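Moving the coffee corner
2019-12-14

The coffee things have been on the kitchen counter since we moved to Gernley, and they were in the way the whole time. The counter is short to begin with. Once you put a machine, a tray and the tea stuff on it there's no place left to cut an onion. So this week I took everything off and set it up on the long wood table to see if it would work better there.

I started with the tea side because it's smaller. I drink coffee in the morning and tea at night, and the tea never had a real spot. The cup is plain round glass with a stainless strainer that sits down inside it. The strainer has slots in the sides, narrow ones, and they are the reason I like it. The mesh kind I had before let the fine stuff through and it all ended up in the bottom of the cup. The slots let a little through too, but I can live with it.

Cleaning it is easy if you do it the same night. If you leave it until morning you need a brush. I knock it out over the trash, rinse from the outside in, and stand it upside down on a towel. 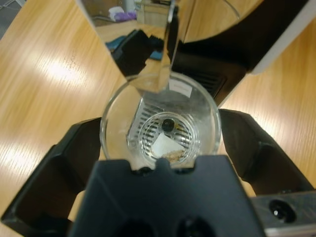
One reader wrote in after my June post that a strainer cup is a waste of money and a small pot does the same job with less fuss. She has used the same pot for years and just pours slowly. I can see that. I only ever make one cup, though, and the pot I had got chipped in the move.

The coffee machine was more of a decision. It's the white capsule one, bought secondhand from a listing in Chisholm. I still have the receipt taped inside the cabinet door, number 1527, in case I ever need it for the warranty, which has probably run out. The machine isn't heavy but the water tank makes it awkward to carry, so empty the tank first. I didn't, the first time, and had to mop.

I put it toward the back of the table. The teal tray goes on one side and the capsule stand on the other. I keep a glass near the tray since I always drink water with my coffee. I tried the tray under the machine and didn't like it. The machine has its own drip tray and two trays stacked up looked like a cafeteria.

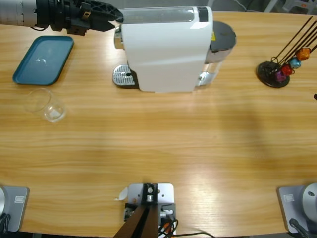
The tank is the part I had to think about. At the old spot it was jammed up against the wall and I had to pull the whole machine forward to fill it. On the table I can get the lid off from where I stand. I fill it from a pitcher every other day. I also put felt pads from Unex under one end of the tray so it doesn't scrape the wood.

As for capsules, I buy whatever is on sale at Skolley and sort them out later. The colors tell me what they are, more or less. Purple is the strong one and I save it for weekdays. Orange is the one I like best, so it goes first and then I'm left with the others until the next trip. I've had five sleeves of light blue in the cabinet at one time because I keep skipping it.

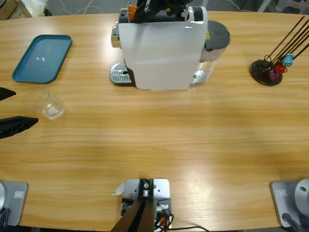 Somebody asked in the comments whether it wouldn't be simpler to throw all the capsules in a bowl and be done with it. You can see the colors just as well, they said, and a bowl is easier to wipe out. Maybe so. I did use a bowl for a while, and the ones on the bottom stayed on the bottom.

The stand with the thin rods takes up very little room, which is what sold me on it. It has a flat round base. Dust collects on that base and I run a damp cloth over it on Saturdays along with the rest of the table. The jar with the dark lid stays out on the table too. I've gone back and forth on labels and ended up with small yellow ones, because I can find those in a drawer.

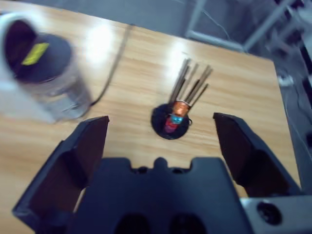
My mother thinks all of it should be behind a door. She told me on the phone that anything left out gets dirty, and that she would give it two weeks before I moved it back to the counter. Her own kitchen has nothing out but the dish soap.

So far I haven't moved anything back. The cord is a bit short and I had to shift the table closer to the outlet, so now one chair is harder to pull out. I need to look for an extension cord with a flat plug. The counter is clear and I made soup on it last night with room for the cutting board and the bowl side by side.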